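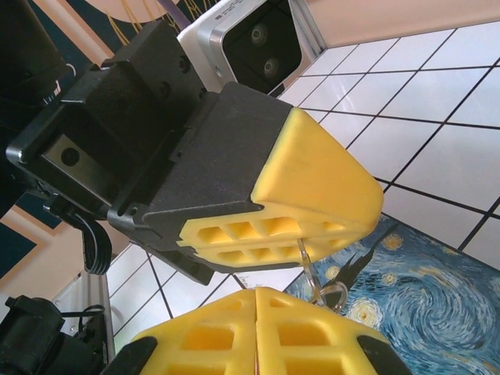

Ticket: grout haze on white floor tiles, hallway
Status: open
Reported by: Tarık Kılıçarslan, Kırmızıgül

Problem: the dark grout leaves a gray film on the white square tiles after mopping. It comes back in 2 hours. Worst next to the Starry Night rug.

Tried so far:
- Sindo floor cleaner, 50 ml per bucket. No change.
- Plain warm water, 3 passes. A bit better, then the film returned.
- Dry microfiber cloth. Takes it off but leaves streaks.

Reply from Zistedska support: stop using the Sindo, it can leave residue. Roll the rug up first, rinse twice and change the water each time. If the film is still there, send us the name of the grout sealer.

Update, 3 p.m.: rug is up, first rinse done. Waiting for it to dry.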